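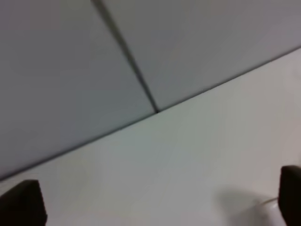
Figure 3. A junction of the kind coded as a "notch": a white surface meeting two gray panels, with the seam between the panels ending at the edge.

4.2 Where the crumbs go

Household cleaning research has been generous to the middle of the table. Wiping time, cloth choice and direction of stroke all have their literatures, and the middle of the table, being flat, has repaid the attention by getting clean. Our participants kept steering us to the margins. Of the 17 households in the Skikholm sample, 12 brought up a seam, gap or crease before we had asked about one.

We sorted these places by how many surfaces meet in them. Two make a crease, like the long straight line in Figure 3. Three make a notch, which is where that line is joined by the darker seam coming down between the panels. Creases drew mild complaint. Notches drew stories. One participant kept a bamboo skewer in the cutlery drawer for a single notch and was unwilling to lend it to us for measurement.

The coding scheme follows Wilczyńska and Kiều's earlier work on shelving, with one change. Their category "unreachable" proved too popular, as participants applied it to anything behind the toaster. We replaced it with "reachable with a tool," and asked which tool. Answers included a butter knife, a folded receipt and, in the Altwood pilot, a library card that had since been returned to normal duties. Disagreements between the two coders, Amundsen and Trịnh, mostly concerned whether a shadow along an edge should count as a gap. They settled on running a fingernail along it.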